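4. Mantenimiento del tablero Semia

4.1 Limpieza periódica

1. Retire los objetos de la superficie antes de comenzar.
2. Diluya 5 ml de jabón neutro en 300 ml de agua.
3. Pase un paño suave bien escurrido en el sentido de la veta.
4. Seque de inmediato con otro paño. 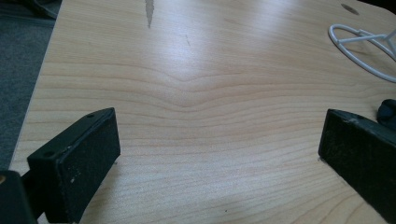
El aceite protector Drutedico se aplica únicamente sobre el tablero limpio y seco. Antes de extenderlo, examine el acabado a contraluz, de modo que el reflejo caiga sobre la madera clara y permita localizar marcas o restos de jabón. La veta ondulada y los dibujos en forma de V son propios de la madera y no constituyen defecto.

PRECAUCIÓN: No coloque recipientes a más de 80 °C directamente sobre el tablero —utilice siempre un salvamanteles.

4.2 Carga y garantía

No supere los 100 kg de carga repartida. Las reclamaciones se dirigirán a Tradotport, indicando el número de serie.

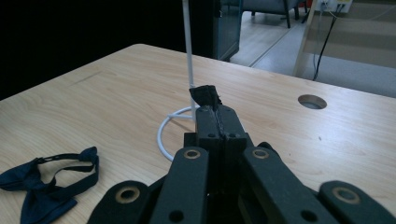

Fig. 2. Tablero de madera clara, veta fina.

NOTA: No emplee lejía, amoníaco ni estropajos metálicos.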